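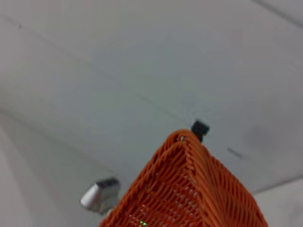 Brukon wrist-view grasp set: README

Brukon is a small package of recorded episodes and Python tools for training and testing a grasp-state estimator from wrist camera images. It was made at Noment for the Mfinanga controller, but the files can be read without it.

What is inside

episodes/ – 400 episodes, one folder for each
labels/ – one label file per episode, same name as the folder
tools/ – reader, viewer, label checker
configs/ – settings used for the baseline model
CHANGES.txt – please read it before you update from an older version

Each episode folder has the wrist images, the joint positions, the commanded gripper width and the measured gripper width. Images and joint data have separate clocks. The reader aligns them to the nearest image timestamp, and it drops the joint rows before the first image. If you write your own reader, do the same or the labels will be shifted.

Labels

Every image has one of four states: free, contact, held, unclear. "Contact" means that a finger touches the object but the object does not yet carry its weight on the gripper. "Unclear" is a real label and you should not delete it. We use it mostly for woven and open-mesh objects such as baskets, where the background comes through the gaps and the finger can be hidden behind the rim. In the first version we forced the labelers to choose between contact and held in these images, and the model learned to be very sure about wrong things.

172 episodes were labeled a second time by another person. Where the two disagree, both labels are kept, in the fields state_a and state_b. The reader returns state_a by default.

Camera views

The camera moves with the wrist, so "up" in the image is not "up" in the room. Some views look toward the ceiling, with the object above the camera. Please do not apply a vertical flip as augmentation without changing the gravity vector in the pose file as well. The Callau segmentation step also expects the original orientation.

Pale ceilings and walls cause a second problem. Auto exposure was left on, and the brightness of the object changes when a large pale area enters the view. Use the option --norm local for these episodes. The global normalization makes the dark finger parts almost uniform, and then the edge of the finger is lost.

Running the baseline

python tools/check_labels.py episodes labels
python tools/train.py --config configs/base.yaml
python tools/eval.py --split test --window 10

The window is the number of images that the estimator looks at before it gives a state. A shorter window reacts faster but switches between contact and held too often for the controller. With a longer one the gripper closes late.

Known problems

The measured width has a small offset after the gripper is restarted. It is not corrected in the files.

Motion blur is not marked. A blur score is planned for the next version.

The viewer does not close cleanly on some Linux desktops – stop it from the terminal.

License and contact

Data and tools can be used for research. If you find a wrong label, open an issue with the episode name and the image index.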